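Ticket 2029: Gripper stops above the tray, one finger lower than the other
Cell: Prundance cell, bin picking
Opened: 15th January
Priority: normal
Status: closed, with one check left for April

Problem as reported

When the arm goes to the waiting position over the cream tray, the program stops with the message "gripper position not confirmed". The fingers are open, but the cell controller does not believe it. After a reset the cell works again for a few cycles and then the same stop comes back. The operator also wrote that the left finger looks lower than the right one.

What I checked first

I read the log of the Skarkara controller. All the stops are at the same program line, the one which waits for the "open" signal before the arm may go down into the tray. The time limit on this line was set to 400 ms. There was no stop on the "closed" signal, so I did not suspect the power supply.

I removed the parts from the tray and moved the arm by hand mode to the waiting position. I opened the gripper from the panel and left it there, with the fingertips a little higher than the tray rim.
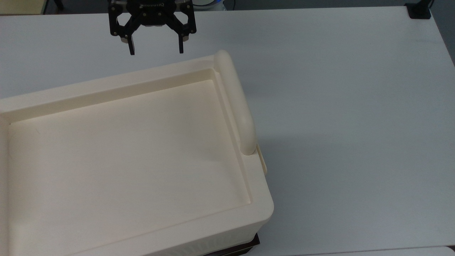
With the arm in this position I looked at the fingers from the side and from the front. From the front they were at the same height. The wrist was turned by a small angle compared with the saved position, so from the operator's place one finger seems to hang lower. I moved each finger lightly with my hand, power off, and felt no play in the linkages. The bolts on the body were tight.

Then I opened and closed the gripper 12 times from the panel. The movement was smooth each time, but the "open" signal sometimes arrived late. I changed the signal cable for the spare one and repeated the test. Now the signal came in time at every opening.

Cause

The old cable is damaged inside, close to the plug. If I bend it at this place, the signal is lost for a moment. In the waiting position the wrist pulls the cable exactly there. This explains why the stop never came over the conveyor.

The turned wrist is a second fault and has no connection with the cable. The waiting position was taught again after the tray was changed to the Gemamine type, and it seems that the angle was not corrected at that time.

What was done

Signal cable replaced. The new one has a longer loop at the wrist and is fixed with two ties. Please do not pull the ties tighter.

Waiting position taught again with the wrist straight. Old position kept in the backup under the name Beneš_old.

Time limit left at 400 ms. I was asked to make it longer, but I prefer to keep it, so that a bad cable is noticed early.

Test after repair

The cell ran one full shift without a stop. The fingers go down into the tray without touching the walls, also in the corner next to the handle.

Still open

The damaged cable is in the drawer under the controller, marked with the ticket number. It can be thrown away when the new spare has arrived; the spare is ordered. Please check the cable loop at the April service and write the result in this ticket.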